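How often do you oil a pale wooden table?

Posted 6/9/18 by Drurnell

We bought a solid table for the kitchen in our place in Hilholm. The store swore by oil. My mother-in-law swears by leaving it alone, and she swears louder. It has had one coat, which drank half the can and changed nothing I could point to. Do I keep going, or am I moisturizing furniture for my own amusement? 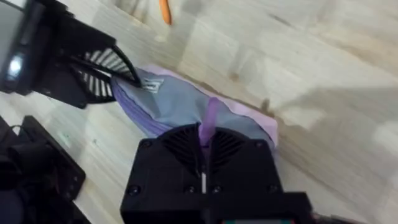
The can says every 3 months. The can is also sold by the people who make the can, so I'd like a second opinion before I spend another evening on my knees with a rag.

Saraç
Ignore the can. Drip some water on the top. If it beads up, go do something else with your life. If it soaks in, oil it. Mine gets a coat every June and has survived two children and a fondue set.

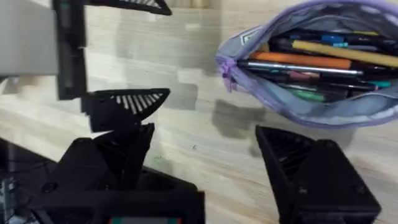

Oil won't fix everything, whatever the label promises. If you sand, go with the grain, start no finer than you need to, and wipe off all the dust before the rag comes out. Long planks with faint grain and streaky beige and gray patches, like those, are easy to fuss over, and I'd leave patches of that sort alone until you've tried one thin coat on the underside. Then wait a day and look at it in daylight. Lay the oily rags flat outside to dry, because balled up they can catch fire.

Nulley
just get a tablecloth

Related
Is 1000 grit too fine for a tabletop?
Getting candle wax out of oak
White rings from mugs: mayonnaise, yes or no
Wobbly legs on an uneven floor

Contact us | Copyright 2018 | Back to top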